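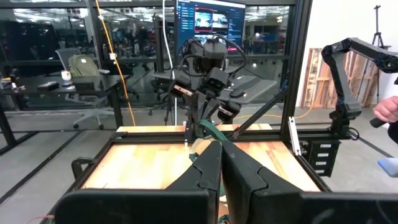 Wukason Garden Tool Bag and Hand Tool Set
Sold by Lozano Garden & Bench, Beltville
Item 200-G

A bag for people who own one pair of garden shears and have bought four. The Wukason is heavy canvas in a pale natural color with dark green trim, and it stands up by itself while you put things in it. If you have ever tried to load a limp tote with one hand and a mouthful of plant ties, you will see the appeal.

The outside is all pockets. They're stitched into the front as upright sleeves, deep enough that a handle goes in and stays in, and the main compartment is left as one open space for whatever you carry around the yard and never use. Gloves go there. So does half a bag of bone meal from two springs ago. We make no judgments, and neither does the canvas, which shows dirt within minutes of leaving the house and then looks much the same for years.

The green band around the base is there for looks and also for mud. The straps pass through metal grommets, so the weight hangs from metal instead of from a row of hopeful stitching. We loaded one of ours to 18 pounds and left it on a hook in the stockroom through the fall. It came down the same shape it went up, and someone had put a sandwich in it.

What comes in the set

Canvas tool bag, pale with green trim
Garden shears, green handles, steel blades
Hand tool with light wood handle
Spray bottle, green plastic, white nozzle
Green cloth

Plants are sold separately, by other people, who know more about them than we do.

The wooden-handled tool deserves a word. It has a metal collar, a bent steel shank and a short business end, and customers call it the hook, the scratcher, the little hoe and, in one letter, "the thing for the dandelions." All of those will get you the right item if you phone for a spare.

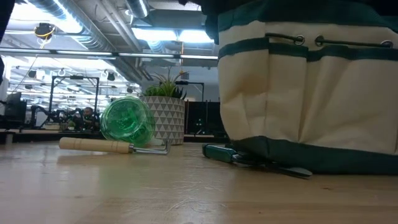
It's good in pots and in the cracks between pavers. It is poor at digging holes, and people who return it bent a second way have usually been digging holes. Keep the handle out of the rain if you can. If you can't, a rub of linseed oil in December covers a lot of guilt.

The shears are long in the blade, with a spring and a latch near the pivot. They're meant for deadheading, herbs and soft green stems. They are not meant for the branch you have been meaning to deal with. Close the latch before they go in the pocket, points down. The sleeves are canvas and your shins are less than that.

The spray bottle mists. You can see your water level through the side, so you find out it's empty before you've walked to the far end of the porch. Don't use it for bleach, and label it if you fill it with anything stronger than water.

The cloth is for wiping blades. It will be used for everything else first.
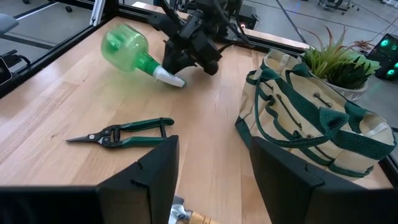 Lozano Catalog, No. 18, page 7

Care

Empty the bag completely. Shake it out over something you don't mind. Brush off dry dirt, then sponge with cold water and a little dish soap and let it dry standing up with the top open. A washing machine will get it very clean and somewhat smaller. The dryer finishes the job.

Which one to order

The Wukason comes in this size only. If you want a lighter bag with fewer pockets, the Jilier is the one to look at, and it folds flat. It doesn't stand up by itself, and we have mentioned this to them. The hand tools fit either bag and can be bought singly, except the cloth, which we can't bring ourselves to put a price on.

Left-handed customers: the shears work in either hand. The latch is easier with the right thumb. You're used to this.

Customer comment

"I bought it for the tools and now the bag lives in my car with jumper cables in it. The tools are in a bucket. Very happy with both." Elvia Aguirre

Ordering

Usually leaves Beltville in 2 working days. Returns accepted within 30 days if the bag is clean, or if it was clean when you meant to send it. Please include the packing slip and take out the sandwich.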